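Ukari Screening and Isolation Station, Model 424

Product category: Outbreak response equipment
Supplied by: Bustilberg Public Health Supply
Availability: In stock
Page last revised: Sat 20 September

The Ukari Screening and Isolation Station is a portable two-room unit for use by district health offices, town governments and hospitals during an outbreak of contagious disease. It provides a place where arriving travelers can be checked for symptoms and where a person awaiting a test result can be kept apart from others until transport is arranged.

The station is supplied as a set of flat panels and may be put up on any firm, level surface, including a parking lot, a school yard or the floor of a public hall. No power tools are required. The front room is intended for registration and temperature checks. The rear room has its own outside door, so that a patient may leave without passing back through the front room.

Air handling

The rear room is fitted with the Juhász exhaust fan and filter cabinet, which draws air from the room and releases it through a roof vent. The filter is rated for 3000 hours of operation and should be replaced at the end of that period or after a confirmed case, as local rules require. A meter beside the inner door shows the pressure difference between the two rooms. Staff should record the reading at the start of each shift.

Siting

Health offices are advised to place stations at points that the public must already pass, such as bus terminals, county line checkpoints and the entrances of markets and food stores. A clear space should be kept on all sides for waiting lines and for cleaning crews. The station must not block a fire exit. 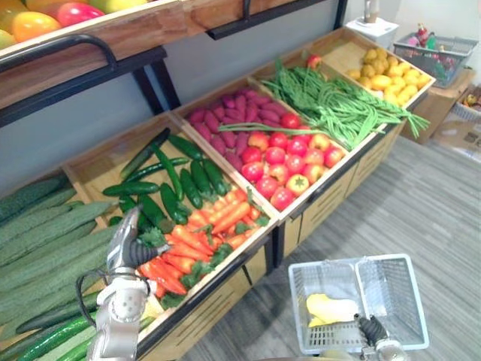

Crated produce, with bitter gourds at left.

Where a station serves a place of business, the agreement between the health office and the owner should state the hours of screening, the party responsible for cleaning, and the route by which a patient will be taken to an ambulance. A model agreement is included in the operating manual.

Specifications

Rooms: 2
Floor area: 87 square feet
Wall panels: Coated steel, wipe-clean
Doors: Self-closing, with window
Power: Standard wall outlet or generator
Filter life: 3000 hours

Included with each station

Wall, floor and roof panels
Juhász fan and filter cabinet, with one filter installed
Registration desk and folding cot
Door signs
Operating manual and cleaning log

Protective clothing, test kits and thermometers are not included and must be ordered separately.

Ordering and service

Public agencies may order by purchase order. Other buyers are required to pay a deposit before shipment. Stations are shipped from the Inasau warehouse. Replacement filters may be ordered at any time, and agencies with a standing service contract receive an inspection visit each January. Damaged panels should be reported in writing within the period shown on the delivery form.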